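Zikside Kitchen Letter
November 17, 2024
Fruit tray season is open

Share | 17 comments

I have been waiting to write this one since May, when there was nothing on the counter but strawberries and I was already dreaming about citrus. Well, the mandarins are back at Dhanial, the oranges are heavy again, and the shallow tray with the red rim has come down off the top of my cupboard. It will stay down until spring if I get my way!

For anyone new to the letter, the fruit tray is my answer to the fruit bowl. I love a bowl, I own several, and I have found a soft, sad mandarin at the bottom of every single one of them. A bowl stacks fruit on top of fruit, so the pieces at the bottom carry all the weight and you never look at them. A tray lays everything out in one layer. You see the lot each time you walk past to fill the kettle, and you eat what looks good. I swear we get through more fruit this way, and it makes the kitchen feel cheerful on those mornings when it's still dark at seven.

Mine has a cardboard floor, and I've grown very fond of it. Cardboard takes up the odd drip, it doesn't slide, and when it gets stained you cut another piece and start over. I know a few of you line yours with a tea towel, and that works too, although I find the fruit rolls into the folds and bunches up.

What I like most is the mix. One bag of one kind of orange is fine, but a tray with a kiwi-brown something next to a mandarin with its green stem still on, then a pale yellow one, then an apple for color – that is a tray people stop at. Guests reach for it without being asked. My nephew, who claims not to like fruit, will eat anything as long as he gets to choose it himself.

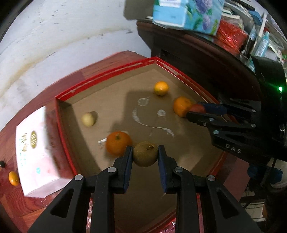
Can apples and citrus share a tray for long?

For a few days they get along fine, but apples give off a gas that hurries other fruit along, so keep the apples at one end and eat the softest things first. If you buy apples by the big bag, put most of them in the fridge and bring out one or two at a time.

That question came from Iqra Kakakhel, who wrote such a nice long message about her own setup (a baking sheet on top of the bread box, lined with brown paper) that I wanted to pass some of it along. She sorts by peel. Anything with a thin, loose peel goes at the front, where hands reach first, and anything with a thick, tight peel goes at the back, where it can sit for a good while without complaint. I tried it for two weeks and I'm sold. Mandarins dry out and go puffy so much faster than a solid orange does, and I'd been treating them all as the same thing.

She also leaves space between the pieces. I used to pack mine in like a crate at the market, all touching, and when one went moldy its neighbors went with it. Now I leave gaps. It looks a bit bare for the first hour and then you get used to it and it looks lovely. You can pick out one orange without setting off an avalanche, too.

While we're on oranges, a word about picking them. I go by weight and not much else. Hold one in each hand and take the heavier one, every time. A glossy, dimpled peel is pretty and I'm as easily charmed by it as anyone, but I've had dull little oranges with greenish shoulders that were the sweetest of the winter. With mandarins I give the peel the gentlest press. If it has a lot of room under it, the fruit inside has usually started to dry. And if the stem is still on with a bit of green to it, I take that as a good sign and put it in the bag.

Several readers asked where the tray should live. Away from the stove and out of direct sun is the short version. Our kitchen table is the dark red wooden one, and I put the tray there in the daytime because the colors look so good against it, then move it to the cool end of the hallway at night. Yes, this means carrying a tray of round things down a hallway twice a day. The rim earns its keep.

And don't be shy about putting small things in with the big ones. A tray that's all oranges gets passed over by the second day, and one with something tiny and bright in the corner gets picked at all afternoon. I like a few sizes of citrus, from a fat orange down to the little yellow ones that are gone in two bites, and then something red to wake it all up.
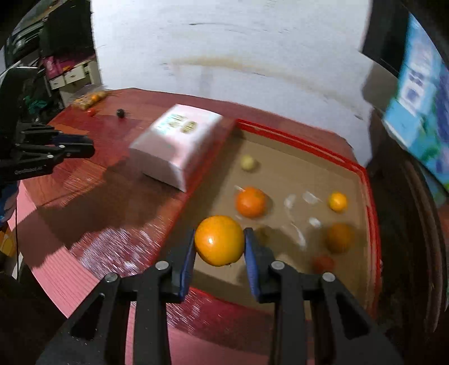
What to do with the ones that get left

There is always a straggler. By the end of the week I've got an orange with a soft spot and a mandarin that feels hollow, and I can't bear to throw them out. So they go into what we call the Vavevik pot, after the street where I first had it at a neighbor's house. It couldn't be easier, and it makes the whole place smell wonderful.

Peel everything, cut away anything brown or moldy (if the mold is more than a speck, the whole piece goes in the compost), and chop the rest roughly. Put it in a small saucepan with a chopped apple, 2 tablespoons of sugar and a splash of water. Let it bubble on low until the apple falls apart and the juice turns a bit sticky. Fish out any seeds you spot. It keeps for a few days in the fridge in a clean jar, and it's so good on yogurt or oatmeal or, my favorite, spread on hot toast with salted butter underneath.

If you have a kiwi that's gone very soft, stir it in at the end, off the heat. Cooked kiwi turns an unappealing color and loses the sharpness, and the sharpness is the whole reason to add it.

Peels are worth saving too, as long as they're clean and unblemished. I dry mine on a rack over the radiator and drop a strip into black tea. A reader on our Rondex message board grinds hers with sugar for cookies, and I'm going to try that before the next letter goes out, so expect a report!

The letter now goes to over 349 kitchens, which thrills me every time I look at the list. Tell me what's on your tray, how you line it, and which fruit in your house always gets left until last. In ours it's the grapefruit. I keep buying it anyway – I just love how it looks.

349 shares | 2 saved replies | Leave a comment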